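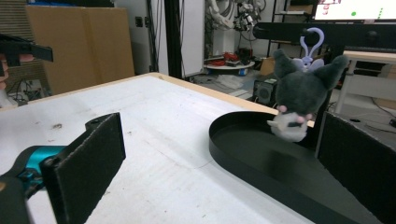 The returns room at Skirkent takes in whatever the stores send back: key chains, bath toys, phone stands, backpack charms. Each piece has to be picked up, looked over and put down in the right place, and for years that was the whole job. Now people do the same work with a gripper in hand, and a record of it is used to train the robot arm that the company wants sorting returns by next April. A small gray plush cat with a lavender bag clip on its head goes between the black pads, over the black oval tray, and down. Then it gets picked up again.

Nayeli Huerta has worked in returns longer than anyone else on the floor. She used to be a sorter. Her badge still says so, though her shift sheet now says "demonstrator," a word the company picked and the staff mostly don't use.

"I tell my mother I still sort," Huerta said. "I do sort. I just sort the same thing all morning."

Her target is 400 picks a shift. Before the change, she handled more items than that and rarely thought about any of them. The demonstrating is slower. She has to close the gripper at an even speed, hold the piece clear of the table and set it down without dragging it. If she fumbles, she marks the attempt and starts over. Fumbles are kept too, in a separate folder.

Shares 189

Skirkent is a mid-sized handler of returned gifts and novelties, with one building on Chávez Road and a leased annex behind it. Its largest customer is a chain called Willis. The company announced the automation plan to staff at a lunch meeting, and by most accounts the meeting went badly. The slides showed a sorting line with no people on it. Macario Ponce, who drives the forklift and represents hourly workers in talks with management, asked for a copy of the slides and didn't get one for two weeks.

"They said it was only a drawing," Ponce said. "I said, well, you drew it."

The agreement that came out of those talks runs a page and a half. It says no one in returns will be laid off before the arm has been working for a full year. It sets a higher hourly rate for demonstrating than for sorting. It also says the recordings can't be used to rate how fast an individual works. Ponce had wanted that last part to cover supervisors' notes as well, and it doesn't.

The person in charge of the project is Vangelis Koutsoukos, who came from a packaging company and had not worked with returns before. He said the room surprised him. In packaging, the same carton comes down the line all day. In returns, the next thing out of the bin might be hard, soft, sticky or missing a part.

"A box is easy," he said. "A stuffed animal with a plastic clip on it is two different problems. Where do you hold it? Nayeli holds it by the body and keeps her grip off the clip. I would have gone for the clip."

Soft goods are where the project has spent most of its time. In the most recent test the arm placed 85 percent of plush items correctly, according to Koutsoukos. He would like to see it higher before the arm is given live returns. Hard items were tested separately, and the company did not share those results.

Refugio Orozco, who works the afternoon shift, is less interested in the percentage than in his wrist. The gripper is heavier than it looks, he said, and the squeezing motion comes from the same few fingers every time. He began wearing a brace in his second month. Management has since moved to shorter turns, with paperwork or bin work in between, and Orozco said that helped. He still thinks the handle was made for somebody with bigger hands.

He has also noticed that the talk has changed. Sorters used to stand across from each other and chat while they worked. With demonstrating, you watch your own hands.

"You come out at break and realize you haven't said anything since you clocked in," Orozco said.

Kazuhiro Sugiyama, a labor researcher who has spent time in several warehouses of this size, said the arrangement at Skirkent is better than most he has seen on paper. What he worries about is what follows. Demonstrating pays more, but there is only so much of it to do. Once the arm handles a type of item well enough, people stop being asked to show it.

"The raise is attached to a task that ends," Sugiyama said. "I would want to know what the job is after that, and what it pays."

Koutsoukos said some of the demonstrators will move to checking the arm's work and dealing with items it refuses. He could not say how many. A second customer, Skustum, is due to start sending returns to the annex, and he expects that to bring in more sorting by hand, at least at first.

Huerta has asked to be trained on checking. She hasn't heard back yet. In the meantime she has been put in charge of showing new demonstrators how to hold the gripper, for which she gets no extra pay. Ponce has added that to his list for the next round of talks.

2 comments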